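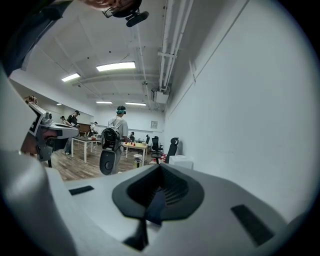 Ticket: Kellard 20-pan watercolor set, colors lifting after fixative

Status: open, waiting on supplier

Customer report
Bought the set in December. Says the ink lines stay put but the paint moves when a second wash goes over it, even after a coat of Vetden spray. Wants a refund on both items.

Agent note 1
Watercolor lifts. It is sold as watercolor. Asked which paper was used and how long the first wash was left. Customer says Lomance pad, 200 gsm, "until it looked dry." I'd call that too thin and too soon, but the box does claim "permanent when sprayed," so we can't just wave it off.

Agent note 2
Tried it at the desk with a shop set. Same pad, 4 swatches, sprayed two of them, left them 20 minutes, then went over all of them with a wet brush. Both unsprayed swatches lifted. One sprayed swatch held and the other bled at the edge. Not much of a test, and I may have sprayed unevenly.

Agent note 3
Supplier (Tamihana) replied that the spray must have been shaken badly. They say this every time. Asked them for the test sheet behind the word "permanent." They sent the product leaflet again.

Action
Refund approved for the spray only. Customer is keeping the paints for now and will try heavier paper. I doubt that fixes it. Listing text changed to "may reduce lifting" until Tamihana sends something better than a leaflet.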